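Gripper comparison, part two: soft goods
Bench notes from the Katton cell
2025-06-07

The first round of this comparison covered rigid parts, and the result was dull. Both the Prostitz parallel gripper and the Obura compliant-finger gripper held machined blocks, jars and boxed goods without much to separate them. Several readers wrote in to say that their own rejects come almost entirely from bags, pouches and anything with a strap. The second round was therefore given over to fabric, cord and thin plastic.

Dennis Shemweta set the test plan and ran the arms. Kanini Mfinanga wrote the controller side and kept the logs. The arms are the same pair used in part one and share one controller, so any difference in timing comes down to the gripper and the finger geometry. Total for the round was 314 grasp attempts, split across both grippers, with an equal share of items for each.

An attempt was scored as a hold if the item cleared the table and stayed in the fingers through a slow lateral move. Partial lifts were logged separately. A backpack that comes up by one layer of fabric while the base stays on the table is a partial lift, and it was by far the most common outcome in the early runs.
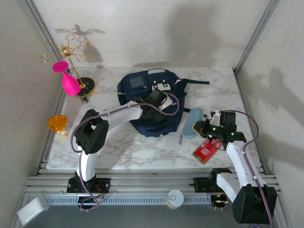 Finger force at first contact turned out to matter more than stroke. With a firm item the controller closes until motor current rises, then stops. A laid-flat bag gives no such clean rise, as the panel yields, the layers slide over each other, and the current trace climbs in a long ramp with no obvious knee. The navy backpack was the worst of the set in this respect. Pressing into the upper right part of the front panel, near the white logo patch, gave the fingers a fold to close on, whereas the open middle of the panel mostly let them skate. The light blue eyeglass case behaved more like a rigid part than expected, and neither gripper had much trouble with it.

Cord is a separate problem. The red card on its lanyard is easy to see and hard to pick by the card itself, as there is very little edge to get under. Both grippers did better going for the cord and letting the card hang. The penalty is swing on the lateral move, and the log has a handful of drops from that alone. Slowing the move fixed most of them at the expense of cycle time.

Results by gripper. The Prostitz unit recorded 88 partial lifts or drops over the full round. The Obura did better on fabric and slightly worse on the card. Its compliant fingers wrap a fold well but roll under load when the contact is a thin edge. We would not read too much into the card result, given how sensitive it was to approach angle. A change of 2 degrees at the wrist was enough to move an attempt from hold to miss.

Controller notes. The stock close routine was replaced partway through with one that watches the slope of the current trace and ignores its absolute value. Kanini set the sample window at 185 milliseconds. Shorter windows triggered on noise from the finger drive, and longer ones let the fingers bottom out before the routine made up its mind. The attempts made with the stock routine are kept in the log and flagged, and they are excluded from the hold rates.

Cable routing deserves a line as well. A loop that is generous enough for full wrist travel is also long enough to drape over the work at low approach heights. Contact with a soft item does no damage, but it adds drag and colours the force reading. Dennis is trialling a shorter loop with a second anchor point on the forearm link. If you run a similar layout, check the lowest approach pose first, as the rest of the envelope is more forgiving.

The raw logs and the modified close routine are on the Anelier shared drive under the part two folder. Part three is planned for September and will cover camera placement, with the same soft items and one gripper only. Requests for additional test items can go to Kanini. Please include dimensions and mass.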